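Robotics Project Class: notes for the shoe rack unit
Unai Llorente, handout 4

Hi all! I promised to write up what I rambled through at the whiteboard, so grab a coffee. Our task for the next stretch is tidying slides on a two-tier rack, and your team picks the software side (Plistora for planning, Skimier for logging).

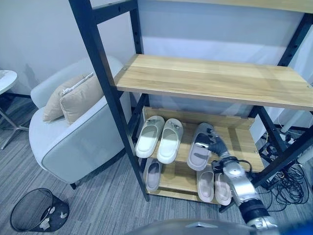
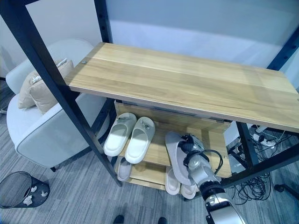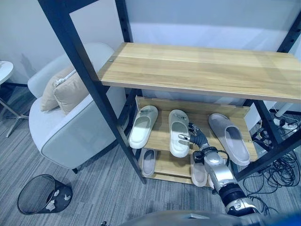
Let's talk about grasp choice, which is worth 60 points of the write-up, so please don't squeeze it in on the last night! A slide is a funny object: stiff sole, softer strap, and a big opening that your depth data will happily turn into mush. Most of you will start with the strap, and I would too. In the first picture the fingers are pinching the gray one right by it, and the neighboring white pair is close enough that a wide approach would be asking for trouble. So plan the approach path first and the finger closing second. I know Gwynne's team wants to do it the other way around (I'm curious, go for it, but show me the plots).

For your report I need:
- the grasp you picked and one you rejected
- 12 logged attempts, failures included
- a sketch of the approach path, hand drawn is fine

Team Unus, your old log has 2,358 lines and no column names. Please fix that before November!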